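Filed under: Robot Cells / Checklists

Pre-run inspection, two-arm door cell (Praltdale, sim bench)
Inspector: Hedvig Dalen. Reviewed by: Ashley Bainbridge. 14/07/2022

1. Arm home positions – OK.
2. Gripper open/close, both sides – OK. Left is slower to open. Comment: watch it, no action yet.
3. Joint limits in config match the sheet – NOT OK. Right wrist was set to 70, sheet says 9 less. Corrected and saved.
4. Head view tilt – see comments.

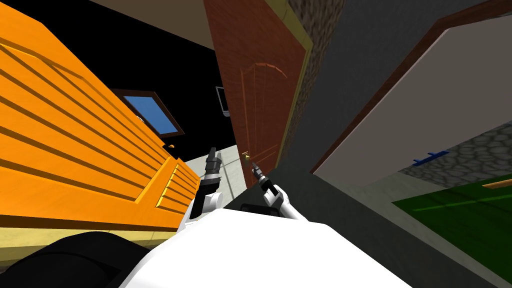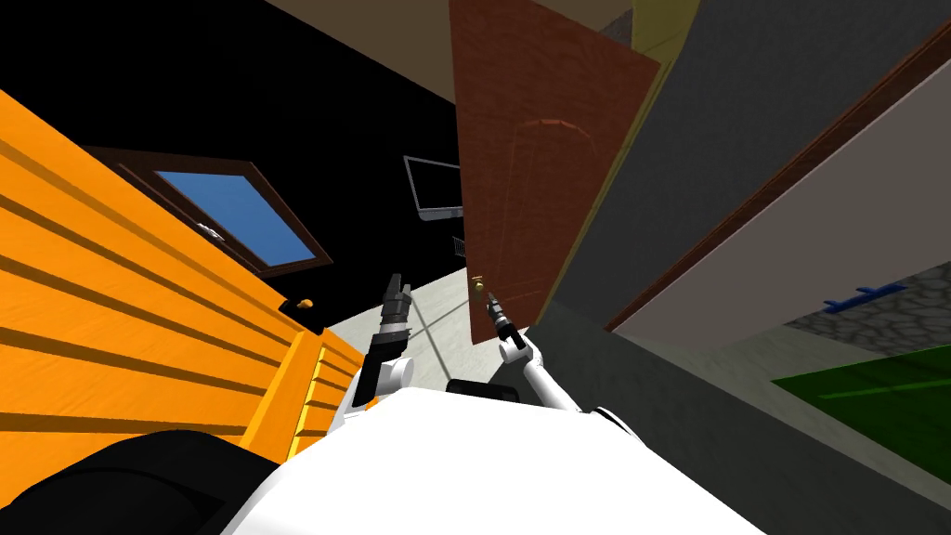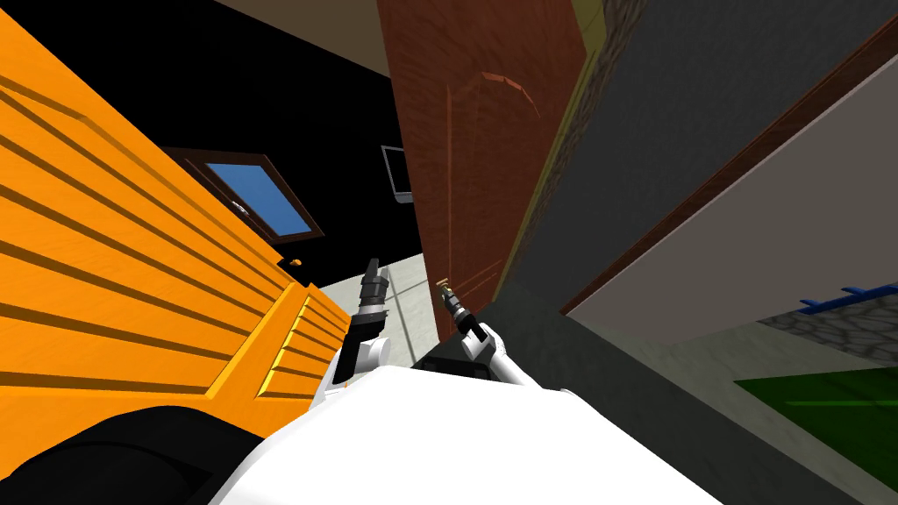
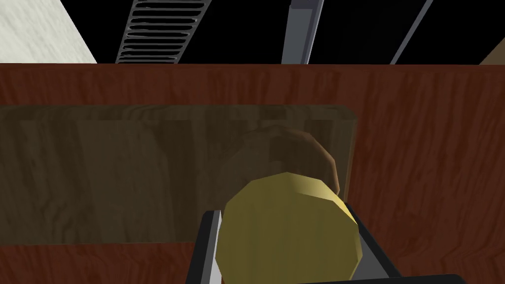
Item 4 stays open until the head mount offset is checked against the Torkel file. I would not change the offset and the wrist limit in the same session. For a quick check after any edit, load the door room and look at the reddish-brown door from the head view. It should stand upright, and in the first three views it leans hard with the rest of the room. Repeat with the right gripper near the knob, then reload and repeat again.

5. Stop command, both arms – OK, 3 tries.
6. Log folder has space – OK.
7. Contact settings for fingers – not checked. Ashley to do before the next long run.

Re-inspect in 2 weeks, or sooner if the mount file is edited.

Related
– Jutell gripper: finger wear sheet
– Dovhaniuk controller: restart steps
– January checklist, one-arm cell

We use cookies to remember your settings. Accept / Manage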